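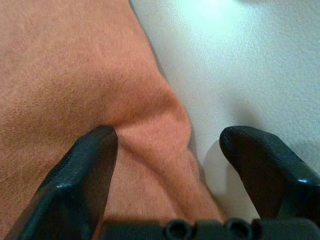 VOSTEDANCE, 21 Sep 2020

Print this page | E-mail this page

Running a Household Without Running Yourself Into the Ground
Handout for Session 4: The List in Your Head
Instructor: Saskia McPhee

Welcome back to those of you who did the homework, and a slightly cooler welcome to the rest. Last session we logged a whole week of family logistics. One of you turned in a log with 38 entries for Tuesday alone, including "remember to fill in log." I have seen worse. I have been worse.

Tonight is about the part of the work that never shows up on a chart. Somebody in the house knows that the library books are due, that the younger child has gone off grapes, and that the permission slip wants a signature in blue ink for reasons known only to the school. Knowing all this is a job. It has no lunch break.

1. Noticing, planning, doing

Most chores come in three pieces. You notice the toothpaste is nearly gone. You plan to buy more, in the flavor that doesn't cause weeping. You go to the store and buy it. When a partner says "just tell me what to do," they are volunteering for the third piece and handing you a promotion to manager, unpaid.

Exercise: take one job from your log and write the initials of whoever does each piece. If the initials are all yours, circle it. If the initials are all someone else's, find out whether they know you noticed, and thank them. 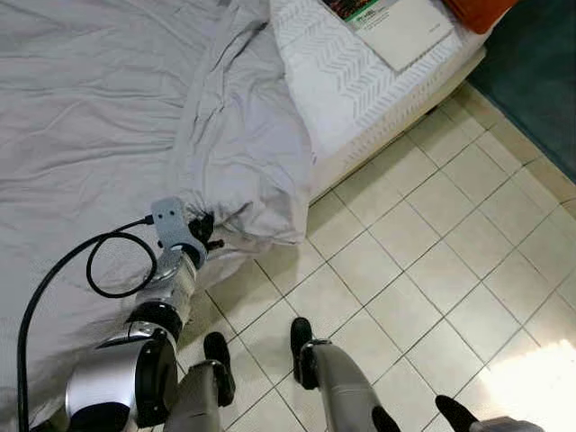

The usual objection at this point is that it's quicker to do it yourself. Of course it is. You've had years of practice. The first time my husband took over dentist appointments, the phone call lasted 47 minutes and he came away with a slot during the school play. I said nothing, which I would like noted somewhere. He moved it himself the next day, and I haven't spoken to the dentist's office since except as a patient.

2. Handing over a whole job

Pick a job with clear edges. "School lunches" has edges. "Being more helpful" does not.

Agree on what finished means, in plain words, before anyone starts. Packed the night before? Packed by the time the bus comes? A granola bar and a look of apology?

Then leave it alone for two weeks. No hints, no sighing near the fridge. Should a child go to school with a lunch made entirely of crackers, the child will live, and will probably ask for it again.

Write down anything that truly can't slip (medicine, pickup times, allergies) and keep it where both adults will see it. We are not running experiments with those.
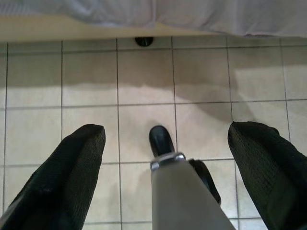

3. The ten-minute meeting

Same day, same time, every week. Sit down for it. Calendars open, snacks allowed. Go through rides, meals, appointments and anything with a deadline, and put one name next to each. One name only - "we" has never once picked up a child from band practice.

If you like an app, the Jesent people have a free shared calendar, and a few of last June's group swear by Prondix. I use the back of an envelope. The tool matters far less than whether anyone looks at it on Thursday.

Put rest on the agenda too, with a time and a name, same as the car repair. An hour that belongs to everybody will be eaten by laundry.
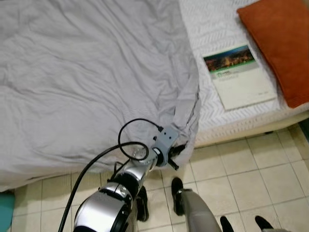 Light gray duvet, white quilted mattress, orange-rust pillow.

4. Homework for next time

Hand over one whole job. Hold one meeting. Take one hour that is yours and spend it on nothing you could put on a résumé. Write two or three lines on how each went, and please be frank. Last term's reports were so cheerful I suspected they'd been written by the children.

Parking behind the Fodor Street building is free after six. Bring a pen.

Sign up for the course newsletter! By clicking "Join" you agree to receive e-mail from us. You can unsubscribe at any time.

Comments (3)

tiredinvostedance: We tried the meeting. It ran an hour and ended in a discussion of the gutters. Is that normal?

Saskia McPhee: Very. Gutters get their own meeting.

R.B.: My family group chat has more than 400 unread messages and I think one of them is about a dog. Can I hand that over as a whole job?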